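Speaker notes: What "limited" means on a caseback 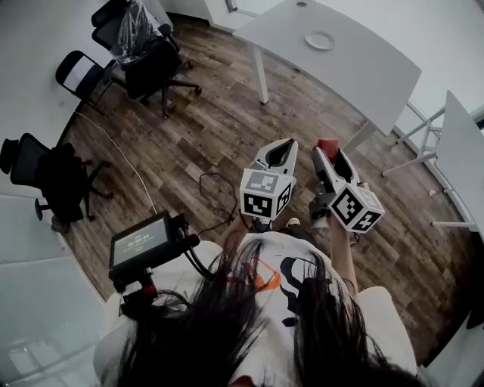 Ledach, November

Start without the slides. Ask who in the room owns a numbered watch. Then ask who knows what the number is out of. Wait for it.

My trouble is with the word limited. Holroyd brought out a dress watch in 76 pieces, steel case, grey dial. Sold out, lovely. The next spring it came back with a blue dial, another 76. Then a green one. Same case, same movement, same hands. I would call that a production run with a paint chart.

Slide 2. Price list. Let them read it, don't read it aloud.

Vutness is the harder case and I should be fair to them. They make 18 of each enamel dial and I believe the figure, having seen the kiln book. What I don't believe is the brochure, which says every dial is "entirely made by hand". The blanks are cut by machine. So are the hands. Fine by me, machines cut good blanks, but then say so and charge accordingly.

Slide 3. Two dials side by side. Ask the back row if they can pick the dearer one. I couldn't.

On resale: dealers love to quote the one that went up. Ask them about the other seventeen. I tried this with Illen's moonphase and got three answers, all different, and an offer of coffee.

Skip the bit on straps if we're past the half hour.

What I'd want printed on the paperwork before I paid extra:
- the total across every dial colour
- who made the movement, by name
- which jobs were done by hand, listed
- whether the maker can bring the model back, and when

Somebody will say it's about beauty and I'm being a grump. Grant the beauty. The Vutness blue is the best colour I've seen on a dial. It would be just as blue if they made eight hundred of them.

Questions. Keep the loupe handy, people always want to show you theirs.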